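Wadon Street Pool and Change Rooms
Pre-season inspection checklist, with comments
Completed in September, walk-through started 7.30 am

Status codes: OK, Fix before opening, Monitor, N/A

1. ENTRY AND RECEPTION

1.1 Front doors open fully and close on their own
OK. The closer on the left door was adjusted last season and is holding.

1.2 Entry mat flat, no curled edges
Fix before opening. The corner nearest the turnstile lifts when a pram goes over it. Trim or replace. Do not tape it again.

1.3 Emergency exit sign lit
OK. Test button held for the full discharge test, sign stayed on.

1.4 Conditions of entry displayed and readable
Monitor. The board is readable but the sun has faded the section on supervision of under tens. Order a new one with the next lot of signs.

1.5 Evacuation diagram current
Fix before opening. The diagram still shows the old kiosk door, which was bricked up over winter. Custeo has the revised drawing. Replace all copies, including the one behind the reception desk.

2. POOL CONCOURSE

2.1 Non-slip surface intact
Monitor. Worn smooth beside the ladder at the deep end. Passed the wet test but only just. Retest mid-season.

2.2 Drain grates secure, no missing screws
Fix before opening. Two grates rock underfoot on the shallow side. Screws are in the plant room, second drawer.

2.3 Depth markings visible from the water and from the deck
OK. Repainted in winter.

2.4 Fence and gates
Self-latching gate on the park side OK from any position, including resting on the latch. The gate on the car park side needs a firm push. Fix before opening. It has to latch by itself from a standing start, every time.

2.5 Climbable objects near the fence
Fix before opening. Two bench seats and a wheelie bin have drifted back against the fence. Move them to the marked area and bolt the benches down.

2.6 Shade sails and posts
OK. Prevside put the sails up and supplied the fitting sheet. Turnbuckles wired.

3. RESCUE AND FIRST AID

3.1 Rescue tubes, one per chair
OK.

3.2 Reaching pole on its hooks and in good condition
OK. The hooks had been painted over and the pole was hard to lift off. Paint scraped back on the day.

3.3 Spinal board, straps and head blocks
Fix before opening. One strap has a cracked buckle. Board is tagged out until the strap is replaced.

3.4 Defibrillator
Indicator green, pads in date, spare pads in the pouch. OK.

3.5 First aid kit contents against list
Monitor. Complete apart from saline, which is low. Reorder before the school carnivals, when we go through most of it.

3.6 Oxygen cylinder
OK. Gauge above the refill line.

4. PLANT ROOM AND CHEMICALS

4.1 Door locked, key signed out
OK. Key register up to date.

4.2 Chlorine and acid stored apart, bunds empty and clean
OK for separation. The acid bund had rainwater in it from the louvre. Pumped out. Fix the louvre before opening or it will fill again.

4.3 Safety data sheets in the folder at the door
Fix before opening. The sheet for the new clarifier is missing. Urio emailed it in autumn but it was never printed.

4.4 Eyewash and shower
OK. Ran clear after a short flush. Add a weekly flush to the opening duties.

4.5 Gloves, goggles and apron
Gloves perished, throw out and replace. Goggles and apron OK.

4.6 Balance tank and meter readings
Meter read 2663 at the start of the walk-through. Write the opening day reading underneath so winter losses can be worked out.

5. CHANGE ROOMS

5.1 Floor drains clear, water runs away from the doors
Monitor. Women's side drains slowly at the far shower. Hair is the usual cause and the trap should be lifted weekly.

5.2 Tempered water
OK. Measured 39 degrees at both the first and last shower.

5.3 Hand dryers and power points
RCD tested and tripped correctly. The dryer near the basins has a loose cover. Fix before opening.

5.4 Lockers and benches
OK, apart from a sharp edge on locker 300. Filed back and checked with a cloth.

5.5 Basins, shelves and lost property
Shelves are firm on the wall. Lost property has to be cleared before opening. Goggles and towels can be washed and go to the charity bin. Brushes, combs, razors and anything else that touches skin or hair go in the rubbish and are never put out for people to borrow. 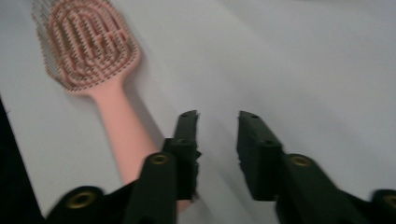 Keep the tub lidded during the season and write the month on each bag. Anything with a name on it is held at reception until the end of the following month.

5.6 Baby change table
OK. Strap and hinge sound.

5.7 Accessible change room
Emergency pull cord was tied up out of reach. Untied on the day. It must hang to just above the floor, so please tell the cleaners. Hoist service tag in date.

6. KIOSK

6.1 Fire blanket and extinguisher
OK. Extinguisher tag punched.

6.2 Fridge temperature
Fix before opening. Sitting at 7 degrees with the door shut. Seal is split along the bottom.

6.3 Gas bottle chained and outside
N/A. Kiosk is all electric now.

7. ITEMS CARRIED OVER

Handrail on the ramp, loose at the base plate. Carried over from last season and still loose. This one is not to be carried over again. Quote is $3000 including the concrete repair.

Car park light nearest the gate, flickers at dusk. Reported.

All items marked Fix before opening are to be signed off on the sheet in the reception folder, with the date of repair beside each one. The gates, grates, spinal board and ramp handrail need a second person to check them before the doors open.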